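Gotby Opens Side-by-Side Gripper Trials to Outside Customers

Reading time: 2 min
Print this page | E-mail this page

ZISWOOD, April 5, 2020. Gotby, a supplier of parts for small robot arms, said it will let outside customers compare grippers, wrist cameras and controllers at its test bench in Ziswood. Bookings open now for sessions starting in June.

The bench uses two arms fixed to the near edge of one table. Customers can put different fingers, cameras or control settings on each arm and run the same task with both. Gotby supplies the objects, or customers can bring their own. Each session lasts up to five hours and ends with a copy of all recordings and controller logs.

"Most people who call us have read the data sheets already," said Somtochukwu Oyewole, who runs the test bench at Gotby. "They want to see what the fingers do with a cup or a pen. We would like them to see it before they order."

Objects at the bench are ordinary household and office items. Clear plastic is part of the standard set, as wrist cameras often have trouble finding its edges against a plain tabletop. Thin upright items are used to check how well the fingers line up before they close.
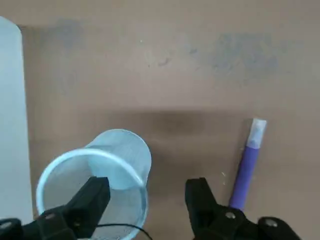

What the sessions cover

Customers choose from two programs. The first compares fingers and finger pads on the same arm. The second keeps the gripper the same and changes the camera or the controller. Both use pick-and-place tasks, including setting items down in a clear bin next to other objects. The bin task limits the room the gripper has to move and shows whether the wrist cables get in the way when the arm is at full reach.

Gotby has 11 finger sets ready to mount, including its own and those made by Rarkuveo. Controllers from Van Damme are available in the second program. Changing a finger set takes about two minutes, and the wrist camera stays in place during the change.

Results belong to the customer. Gotby will not publish scores or rank the products of other makers.

"If a Rarkuveo finger does the job better than ours, the customer will find that out on our table," Oyewole said. "We can live with that."

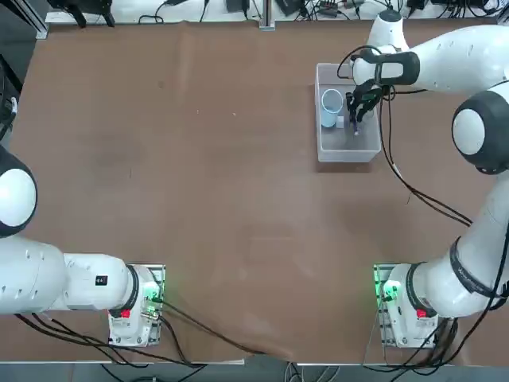 Released by Somtochukwu Oyewole, Gotby test bench, Ziswood

Sessions must be booked in advance. Customers bringing their own grippers should send the flange drawing and cable pinout with the booking form. Gotby can make simple adapter plates but needs the drawings before the visit. Remote sessions are available for the camera and controller program, with Gotby staff changing the hardware between runs.

Gotby sells grippers, mounts and cable kits for table-mounted arms.

Comments

pkt_bench: Can we bring our own camera mount or does it have to be one of yours?

Lena R.: Good to see clear cups in the test set. Our depth camera reads right through them and we lost a week to it.

m.dorsey: What is the price per session? I don't see it anywhere in the release.

pkt_bench: Same question. Also interested in the remote option if the logs come with timestamps.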